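Mondik Dish Stacking Notes

README, last touched in November

G'day, and thanks for grabbing a copy. Mondik is my collection of notes, labels and pictures on one very small household job: putting bowls and plates away on a shelf so they stay put and you can get them out again. I started it at Lirnstead when I got sick of every tidying dataset treating "dishes" as one big lump. A bowl on a plate is a different thing from a bowl on a bowl (ask anyone who has tried to get the bottom one out with one hand!) and I wanted that written down properly.

If you only came for the labels, skip ahead to What's in the folder. The rest is me rabbiting on about crockery.

Why dishes

Round dishes look easy. They're roughly the same shape, they nest, and most of us have been stacking them since we were kids. Then you try to describe what "stacked properly" means and it all goes a bit sideways. Does a bowl have to sit dead centre on its plate? How much rim should show? If the colours don't match, is it still put away? My own answers are no, enough to get a thumb under, and yes, but I've had some lively arguments about the last one. Shengli Ren reckons a mixed-colour stack is only half tidied. We settled on recording colour in its own column and leaving it out of the tidy score, so you can take whichever side you like.

What's in the folder

stacks.csv has one row per stack, 777 rows all up. The columns are stack_id, top_item, top_colour, under_item, under_colour, rim_visible, surface and notes.

pictures/ has the stills that go with the rows. A still can cover more than one row when there's more than one stack on the shelf, so please join on stack_id and leave the file order alone.

words.txt is the list of item names I allow. There are 12 of them and I've tried hard not to let it grow. "Dish" is on there as the fallback for when you can't tell whether the thing underneath is a plate or a shallow bowl. Use it! A vague label that's right beats a fancy one that's a guess, and I've had to go back and fix plenty of my own.

old/ is the Billey batch, from before I had a colour column. I keep it for my own sanity and wouldn't train on it.

How I label a stack

Start at the top and work down, left to right along the shelf. Write the top item first, then whatever its rim tells you about the one underneath. If no rim shows, under_item stays blank, even if you're dead certain there's a plate hiding there.

Colour is the plain everyday word: white, pink, blue. No "blush", no "eggshell". I had "rose" in there for a while and it made a right mess of the filtering.

Surface is where the stack is resting, so shelf, bench, mat or rack. If the shelf is raised, pop that in notes.

A worked one

The still below gives you two rows. On the left of the raised wooden shelf there's a white bowl on a pink plate, so that's bowl, white, plate, pink, rim_visible yes. Next to it is a pink bowl with a wide shallow inside, sitting on another pink dish. I can see the rim of the lower one but wouldn't swear to what it is, so under_item goes down as dish. Surface is shelf for both, and the green mat in front doesn't get a row of its own. 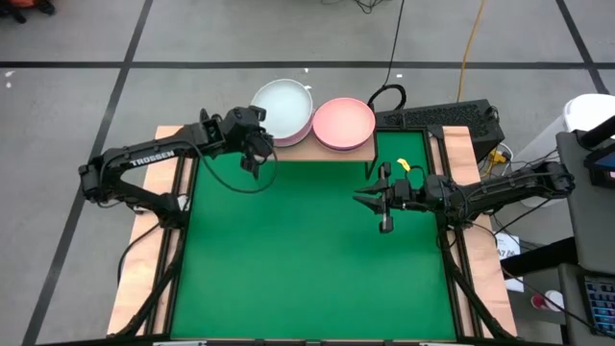

Known problems

Pink on pink is hard. When both dishes are the same colour the lower rim tends to disappear, and I missed up to 40 of them on my first pass. I've been back through, but if you spot one please tell me.

There's far too much shelf and hardly any rack. I'm a shelf person at home and I think it crept in.

Mugs are excluded. Cai has a separate list for anything with a handle, and I'd like to merge the two one day when we've agreed on how to spell "saucer" the same way twice running.

Using it

Go for your life. Classroom, research, sorting out your own cupboards, all fine by me. Just keep this README with the files, and mention Mondik if you publish something.

Changes

Release 6 is the current one. It adds rim_visible, swaps "saucer plate" for "saucer", and fixes a pile of rows where I'd put the top and under colours in the wrong way round (sorry). Next on my list is serving platters, once I've worked out what to call the oval ones.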